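23/12/2024 – brine bench, last entry before the break

Jar set 4 opened this morning. Lids were domed, let the gas off slowly over the sink. Smell good, sour, bit of dill. Colour of the liquid cloudier than the November lot but Tarek reckons thats the new salt.

Weighed out 64 g salt for the top-up, made it to 997 mL. Scale drifted again – re-zero every time please, Killian.

Texture: outer ones crisp, middle ones going soft near the blossom end. Trim the ends next batch. Maxence wants grape leaves too, fine by me, but only in half the jars or we won't learn anything.

Fridge 2 is labelled Plulard, don't move it. Josiane B. has the key til Jan. Still to do: pH strips, reorder lids, wipe down teh shelf. 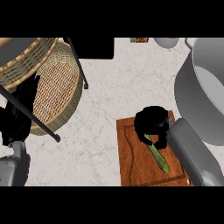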